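Section 3: Setting up baskets and shelf labels

Malldale Shop Handbook, stockroom and shop floor
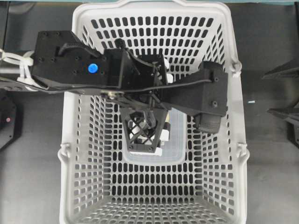

Read this section before you open the shop for the first time, and again if you change the layout of the aisles. It assumes that the shelving is already fixed to the wall and that the till has been set up as described in Section 2.

Choosing where the baskets go

Customers should be able to pick up a basket within a few steps of the door. If the stack is too far inside, people carry goods in their arms and buy less.

1. Stand in the doorway with the door fully open. Mark the floor where the edge of the door stops.
2. Measure 75 cm from that mark, away from the hinge side. Put the basket stand there.
3. Check that a pushchair and a wheelchair can both pass between the stand and the first shelf.
4. Set a second stand near the back of the shop if you have more than one aisle.

Caution: Do not put a stand in front of the fire exit, the meter cupboard or the heater, even for a short time during a delivery.

Stacking

1. Fold both handles outwards before you place one basket inside another.
2. Keep all the baskets facing the same way.
3. Stop when the top rim reaches the line on the stand.
4. Press down lightly. If the stack rocks, take off the top three and start again.

Note: Baskets from different makers rarely fit together. If you have bought some second-hand, keep them in a separate stack.

Cleaning

Wipe handles every morning with a damp cloth and washing-up liquid. Once a week, wash the whole basket.

1. Fill the stockroom sink with warm water. Do not use boiling water on plastic.
2. Shake out crumbs, leaves and till receipts over the bin.
3. Brush the base and the corners, where soil from loose vegetables collects.
4. Rinse, then leave upside down on the draining rack overnight.
5. Look over each handle and hinge. Put anything cracked in the returns crate and write it on the sheet by the back door.

Caution: Never use bleach together with the descaler kept for the coffee machine.

Shelf labels

Labels are printed from the Hirnov program on the stockroom computer. You need the product list to be up to date first (see Section 2, "Entering your products").

1. Open Hirnov and choose Labels.
2. Pick the aisle. New shops will see only Aisle 1 until more are added.
3. Load the label sheets with the shiny side down.
4. Print one test page on plain paper and hold it against a label sheet in front of a window. The lines should match.
5. If they do not match, go to Page Set-up and change the top margin a little at a time.
6. Print the rest. Leave the sheets flat for a few minutes before peeling.

If the screen shows message 301, the printer is out of labels or the tray is not pushed in. Close the tray firmly and press Retry. If the message comes back, switch the printer off at the wall, wait, and start again from step 1.

Note: Prices per kilo must be shown on all loose goods. Hirnov adds them only if the weight box has been ticked for that product.

Help

For new stands, label sheets and spare handles, write to Nathalie Van Rooij in the Mamar supplies office, giving your shop number. Questions about the program go to Stijn Van der Linden. Orders received by 10th August are sent with the autumn delivery.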